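Progress report to Hondura, April: Lindcombe open day

The open day set out in our funding agreement was held at the Lindcombe site and drew over 100 visitors. Maribeth Saludo led the program. Staff from Prirncombe attended the morning demonstration, which covered the Dinsa arm first in simulation and then on the bench.
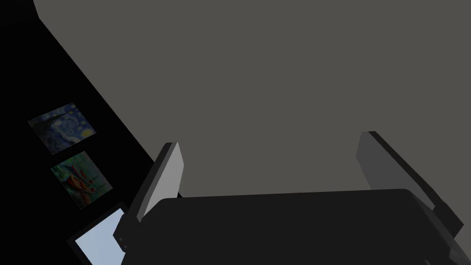
Simulated view from behind the open gripper, with paintings on the wall at left.

Visitors asked mainly about how grasps are rehearsed before the hardware is used. Hagos Gashaw answered these questions at the 2 pm session - his notes are attached as an annex. Seating was short in the afternoon, and we propose to book the larger hall next year. Spending on the day remained within the approved budget.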